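Most pantry moths come home in a bag of flour, oats or birdseed. By the time you see one flying there are usually larvae in something, so start with the food and leave the traps for later.

## Clearing the shelves

Take everything out, including the tins. Larvae crawl under labels and into the lip of a jar lid. Check dry goods for webbing, which looks like fine grey thread holding the grains in clumps. Anything with webbing goes straight into a tied bag and out to the bin that evening.

Vacuum the shelf corners, the peg holes and the underside of each shelf. Wipe down with hot soapy water and a splash of white vinegar, and leave the doors open until the wood is dry. If your shelves are old Gudwood units like ours, pull the metal pins and clean behind them as well - I found three cocoons there last November.

## Containers

Thin plastic bags and cardboard won't keep moths out. Use glass or hard plastic with a lid that seats properly. Screw lids are fine if the thread is clean. Run a finger around the inside of the rim, and if it feels gritty, wash it before you refill.
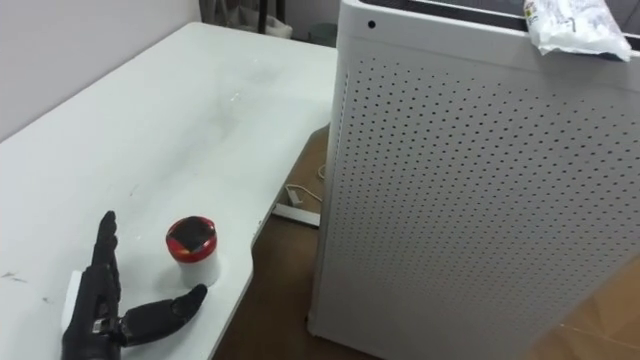
Small containers suit spices, yeast and seeds, which tend to sit longest. Write the date on masking tape and stick it on the base, where it won't rub off with handling. A 700 mL jar takes a bit more than a cup and a half of rice with plenty of room to get a scoop in.

New flour goes in the freezer for a week before it joins the rest. Let it come back to room temperature in its sealed bag, otherwise it picks up moisture and cakes.

## Bags worth keeping

Keep a few clean plastic bags for lining the compost caddy and wrapping things for the freezer. Throw out any that have held raw meat. Bags with flour dust in the seams should be shaken outside and washed, or binned. Ours used to live in a drawer beside the pantry, and the crumbs in the bottom of it were feeding the moths for months. 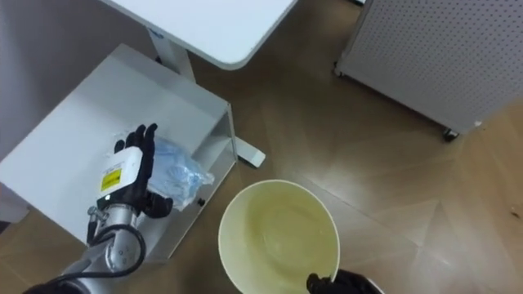 *Light blue plastic bag at the white cart.*

## Traps

Sticky pheromone traps catch only the males, so they tell you whether you still have a problem but won't fix it. Put one near the pantry and check it after 14 days. Rangi Baxter from Kerslake wrote in to say he hangs his inside the broom cupboard, well away from the stove, and changes it when the clocks change.

Bay leaves haven't made any difference here.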